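How to Reset a Small Shelf Corner

This guide covers emptying, sorting and refilling a small open shelf unit and the rack beside it. It applies to any corner of a room where reading material, cases and desk supplies end up together. The work needs no tools beyond a cloth, a tape measure and a pencil. Allow an evening for the first pass. Later passes are shorter.

Before you start

Measure the inside width, depth and height of each compartment and write the figures down. Product listings usually give outside dimensions only. The Honitier unit used as a reference for this guide is listed by its outside size, and the usable opening is 12 mm narrower than that figure suggests. The difference matters when two items have to stand next to each other.

Check that the shelf stands level. Put a pencil on the top board. If it rolls, fold a strip of card and push it under the low corner. Do this before loading. A full unit is harder to tip back, and the card tends to slide out while you hold the weight.

Step 1. Record the starting layout

Note what is on each level before moving anything. A rough sketch is enough. Write one line per level, starting at the top, and include the rack and anything fixed to the wall. The sketch is used again in step 5.
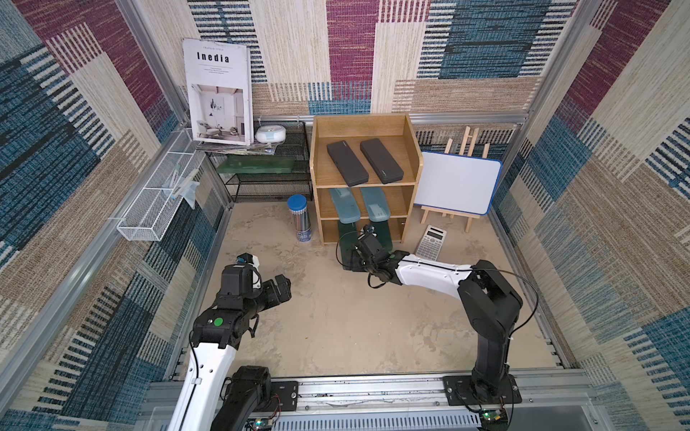
Work with one storage piece at a time. Finish the shelf before touching the rack, and finish the rack before touching the wall basket. Mixing the contents of two pieces on the floor doubles the sorting.

Step 2. Clear from the bottom up

Take out the bottom compartment first, then the middle one. Leave the top for last, or leave it loaded if the items there are staying. Flat cases on top do no harm while the lower levels are wiped, provided they do not overhang the front edge.

Lay the removed items on the floor in the order they came out, bottom level nearest the wall. Keep pairs together. If a pair has been stored on two different levels, bring it together now and treat it as a single item from this point on.

Wipe each board with a cloth that is damp but not dripping. Light wood marks easily along the front edge, so wipe with the grain and dry it at once. Leave the boards bare for an hour before reloading. Unsealed boards need longer, and a unit cleaned on Tuesday evening can be left until the next morning.

Step 3. Assign a function to each level

Use the following order for a three-level unit:

Top: flat, closed items that are opened less than once a week.
Middle: items picked up daily.
Bottom: the heaviest items, or those with the largest footprint.

The middle level should never be filled past 70 percent of its width. A hand has to fit beside the item being removed. If the level is fuller than this, move the item used least to the bottom.

Elongated items that lean forward out of a compartment are a common fault. The compartment is either too shallow for them or the base is sliding. Lay them on their sides if the height allows. Otherwise cut a piece of non-slip shelf liner to the size of the board. Flustard liner cuts cleanly with ordinary scissors and comes in rolls long enough for several units.

Step 4. Sort the paper

Paper is handled separately because it takes the longest. Pull the whole stack off the rack and divide it into current magazines, old magazines, and loose sheets. Loose sheets include statements, receipts and manuals. The stack sorted while writing this guide contained an Amex statement and a delivery slip from a Buenaventura furniture order, both filed between two magazines and both needed.

Stand one magazine upright at the back of the rack if you like to have a cover on view. Set the foot of it against the stack so that it does not slide forward. The rest lie flat with spines facing the same way. Limit the flat stack to 8 items. Past that, the lower ones are not read – they serve only as a base for the others.

Round items such as a small speaker can share the top of the rack with the paper. Leave a gap between the two so the stack can be lifted straight up. Thin panels and trays go on the lower level, flat, with nothing on top of them.

Step 5. Set out the desk items

A small easel board belongs beside the shelf, on the side opposite the rack. Open the legs fully and press down on the frame before placing the board. The ledge has to carry the weight along its full length. A board that rests on one corner will creep sideways each time it is written on.

Compare the layout with the sketch from step 1 and list on the board anything that has not been given a level yet. Keep the calculator within reach while adding up item widths against the opening. For one row the sum came to 443 mm, which was too wide for the board, and one item had to go down a level.
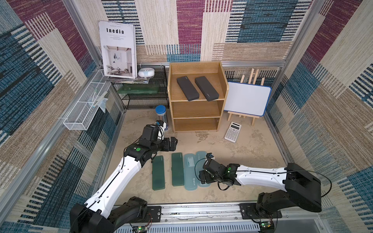
Middle and bottom levels clear, cases on the top level, board and calculator to the right.

Step 6. Reload

Fill the bottom level first. Push each item to the back, then draw it forward until its front edge is in line with its neighbor. Load the middle level the same way and check the hand gap. Return flat cases to the top parallel to the side panels. Cases placed at an angle take up more width and tend to drift toward the edge.

Replace the wall basket contents last. Wire mesh lets small parts through, so anything shorter than the mesh opening needs a bag or a lidded box.

Maintenance

Repeat step 4 once a month. Repeat the full procedure when the middle level goes over its limit, or in October if that has not happened by then. Replace the liner when it no longer grips.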